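Zasik House, ground floor activity room
Floor and walkway inspection checklist

Date of inspection: 26/09/2019
Carried out by: Thilini Kodikara
Also present: Ultan Daly (building services)
Last inspection: April
Marking: OK / Needs attention / Not checked

1. Entrance and door

1.1 Door opens fully and closes by itself. OK
1.2 Threshold strip fixed down at both ends. Needs attention
Comment: The screw on the hinge side has worked up again. Ultan turned it back in while we were there but the hole is worn. Wants a longer screw or a plug. Same comment was made in April.
1.3 Door mat lies flat, corners not curled. OK
1.4 Nothing stored behind the door. OK
Comment: Folding chairs were moved to the store after the last report and have stayed there.

2. Floor surface

2.1 Boards level, no raised edges. OK
Comment: Walked the whole room in socks and then in shoes. One board near the radiator gives a little underfoot but does not stand proud of its neighbour. Leave it and look again next time.
2.2 No splinters or open joints. OK
2.3 No slippery patches. Needs attention
Comment: Slippery by the window. I think this is the Votoron polish, which was put on twice on that side. Yung-ching Poon will go over it with the plain cleaner and leave the polish off until the next inspection.
2.4 Spills cleaned up and sign put out. Not checked
Comment: No spill on the day. The wet floor sign is on its hook.
2.5 Felt pads on chair and table legs. Needs attention
Comment: 16 pads needed. There is an open packet in the drawer with 8 left, so one more packet to order.

3. Lighting and glare

3.1 All ceiling lights working. OK
3.2 Switches reachable from the door. OK
3.3 Floor can be seen clearly from all sides. Needs attention
Comment: When it is bright, light reflects off the boards strongly enough to hide the grain, and anything thin lying there would be easy to miss. Shadows on the boards have the same effect to a lesser degree. Blinds to be kept half down on bright days. Felicja Domański has asked for a matt finish when the floor is next sanded, and I support that.

4. Cables and trip hazards

4.1 Extension leads tested and labelled. OK
Comment: Both labels in date. The Tanner reel must be fully unwound when in use.
4.2 Sockets not overloaded. OK
4.3 No cables lying loose across the floor. Needs attention
Comment: Thin black cable on the bare boards, running in a long shallow curve, no cover over it. It shows up well enough against the pale wood but a foot could still catch it. Route along the skirting where it will reach. Where it has to cross open floor, use the rubber cover from the Clistov cupboard. Tape is not to be used on the boards, it lifts the finish.

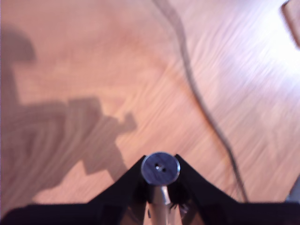 4.4 Cable covers in good condition. OK
Comment: Two in the cupboard, neither split. The shorter one has lost its end piece but still lies flat.
4.5 Bags and coats kept off the walkway. OK

5. Exit route

5.1 Fire exit clear on both sides. OK
5.2 Exit sign lit. OK
5.3 Walkway to exit kept free. OK
Comment: Tomás Mac Suibhne asked if the table could go nearer the exit for larger groups. The room takes up to 30 people and the answer is no.

Actions

1.2 Threshold screw: Ultan Daly
2.3 Clean off polish by window: Yung-ching Poon
2.5 Order felt pads: Thilini Kodikara
3.3 Blinds, notice by the switch: Felicja Domański
4.3 Reroute or cover cable, before the room is next used: Ultan Daly

Signed: T. Kodikara
Copy to the office folder and the back of the store door.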